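Grorton Kitchen Share – Frequently Asked Questions

Most of these were asked at the counter, often more than once. A few were asked by people already halfway through doing the thing they were asking about.
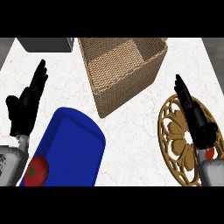 What is the Kitchen Share?

A lending library for things you cook with. Members borrow pasta machines, canning pots, cake pans in the shape of every numeral, and a fondue set that has seen more of Grorton than most of us have. You take it home, you use it, you bring it back clean. The last part gets its own section.

Who can join?

Anyone who lives or works in Grorton or Kotian. Ronau people have been asking for years, and the answer is yes, as long as you accept that we won't drive out there to collect the stockpot you forgot.

What does it cost?

A membership is $10 a year. Large items (the big canner, the 500-cookie-party baking sheets, anything with a motor) need a refundable deposit of $100. You get it back when the item comes back. Some members treat the deposit as a purchase price. It isn't one, and the ice cream maker is still missed.

How many things can I borrow at once?

2 items, for up to 10 days. A set counts as one item, so a fondue pot and its forks are one thing. A fondue pot and a waffle iron are two things, even if you put them in the same bag.

Can I reserve something ahead of time?

Yes, by phone or at the counter. Please reserve early for November. Every year there is a run on roasting pans, and every year it comes as a complete surprise to people who have lived through all the previous Novembers.

When are you open?

Thursday, from 4 in the afternoon until 8. We have tried other days. Other days did not try back.

How clean is clean?

Clean enough that you'd lend it to your mother-in-law. Wash it, dry it all the way, and look inside the corners. Flour that has met water and been left alone for a week becomes a kind of cement, and we have chipped enough of it out of the pasta machines to pave the parking lot.

Cast iron is the exception. Wipe it, rinse it if you must, dry it on a warm burner and rub in a little oil. Don't put it in the dishwasher. If you've already put it in the dishwasher, bring it in anyway and look sorry.

I broke it. Now what?

Tell us. Small things wear out and we don't charge for that. If you dropped the mixer down the stairs, we'll talk about the deposit, and probably about the stairs. What we'd rather not find is a blender returned in perfect silence with a crack down the side facing the wall.

A part is missing. Does it matter?

It does to the next person. Each item has a tag listing its pieces, so check it before you leave and again before you come back. The little disc from the food grinder is the one everybody loses. Look in the drain rack, then in the compost.

Do you take donations?

We do, with limits. Good pots, sound bakeware, working small appliances with all their parts: yes please. We can't take scratched nonstick pans, knives, or anything with a frayed cord. We also have enough bread machines. We had enough bread machines before we opened.

Can I borrow the Fivico press?

Yes, once you've had the short lesson. It takes 10 minutes and covers which way the handle turns, a subject on which past borrowers have held strong opinions. The press makes very good cider in October and a fair amount of noise. Warn the neighbors, or give them cider.

Do you lend food?

No. Someone once asked for two eggs, and we sent them next door.

Can I return something late?

You can, and people do. It's a dollar a day, capped at the price of your membership. If someone is waiting for the item, we'll call you. If you don't pick up, we'll call again at dinner – which is when we know you're in the kitchen.

Can I keep it a bit longer if nobody's waiting?

Call before the due date and we'll renew it once. After that it has to come home for at least one Thursday, so somebody else can walk past it and want it.

I still have a question.

Come by the counter or leave a message. Please say your name and number slowly, and turn off the mixer first.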